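We use cookies to remember your reading level and to count visits. Accept all | Manage settings

How a Gripper Gets Its Checkup

Think about how you pick up a grape. Your thumb and finger come together, you feel the grape, and you stop squeezing before it pops. You have done this so many times that you don't think about it.

A gripper is a machine's version of a thumb and finger. Some grippers are bolted to the end of a robot arm. Others are held by a person, who carries the gripper around and picks things up with it. Either way, the gripper has two fingers that move toward each other to close and away from each other to open. And either way, it needs looking after.

At the Fedell workshop in Skerkismont, the hand-held grippers get a checkup every 3000 squeezes. One squeeze means closing the fingers and opening them again. A small counter inside keeps track, so the workers don't have to. On a busy day one gripper can do 930 squeezes, and then its turn for a checkup comes around quickly.

What wears out?

Your fingers have skin that grows back. A gripper's fingers don't. Every time they close on something, the inside faces rub against it. After a lot of rubbing, the faces can get smooth and shiny, and smooth fingers let things slip. Bumps and drops can also make tiny chips in the edges.

Screws are the other thing to watch. A screw that is tight today may be a little loose next month, because machines shake when they move. The shaking is too small for you to see, but it turns the screw a tiny bit at a time. If a finger is held on by a loose screw, it wobbles. A wobbly finger closes in a slightly different place each time.

Then there is dust. Crumbs, lint and bits of paper get into the slides, which are the tracks that the fingers move along. A slide full of dust feels stiff and scratchy, a bit like a drawer with sand in it.

The checkup, step by step

The Fedell workers use a checklist with 11 lines on it. It is called the Darkel list, after the workshop's first gripper. You don't need to know all the lines, but these are the main jobs.

First, the gripper is switched off. This is the rule for every machine in the workshop. A machine that is on can move when you don't expect it, and fingers made of skin and bone should never be between fingers that can pinch. If the gripper has a battery, the battery comes out and goes on the shelf.

Next comes cleaning. The worker wipes both fingers with a soft cloth, then brushes out the slides with a small, dry brush. No water is used near the motor or the wires. The old dust goes in the trash and the table gets a wipe too, or the dust will go straight back in.

After that, the worker looks at each finger from the front, the side and the top. Are there any cracks? Has an edge chipped? Is one finger more worn than the other? If a finger is cracked, both fingers are changed, even if the second one looks fine. Two new fingers match each other. A new one and an old one might not.

Then the screws are checked with a screwdriver that clicks when the screw is tight enough. The click matters. Too loose is bad, but too tight can be just as bad in plastic, where the screw can chew up the hole it sits in.

Now the fingers have to be lined up. They should be level with each other, like two people standing on the same stair. If one sits higher, it will push on the top of a block while the other pushes on the bottom, and the block will tip over. To check this, the worker opens the gripper over a flat table and looks along it from low down. A flat white table is good for the job, with plenty of light surface showing between two dark fingers. 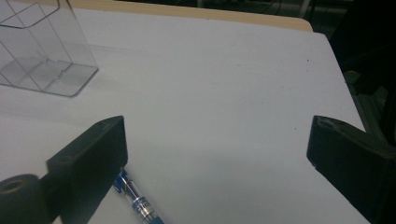 The two fingers of a hand-held gripper, open over a white tabletop. A pen lies under the left one.

Look at how black the fingers are and how bright the space between them is. You can see the sloping shapes easily, and the small screw hole near the corner of the left finger. Dark against light makes it much easier to tell if something is crooked.

The last job is the squeeze test. The battery goes back in and the gripper picks up 2 things — a hard one and a soft one. The hard one is a metal block. The soft one is a foam ball. The block must not slip, and the ball must not be squashed flat. If the block slips, the worker sets the gripper to squeeze a little harder. If the ball goes flat, it gets set to squeeze more gently. Getting both right can take a few tries.

When all the lines on the list are ticked, the counter goes back to zero. The whole checkup takes roughly as long as a lesson at school, or longer if the fingers need changing.

Try it yourself

You can feel the lining-up problem with two rulers. Hold one in each hand and pinch an eraser between the flat ends. Keep the rulers level and lift the eraser. Now move one ruler up a little and try again. The eraser will probably twist and drop. Slide the rulers back until they are level, and see how small a difference you can notice.

Words to know

Gripper: a tool or machine part that holds things.
Slide: the track a finger moves along.
Level: at the same height.

Written by A. Steinarsdóttir

Get a new explainer in your inbox every month. Ask a grown-up to enter their email address. Sign up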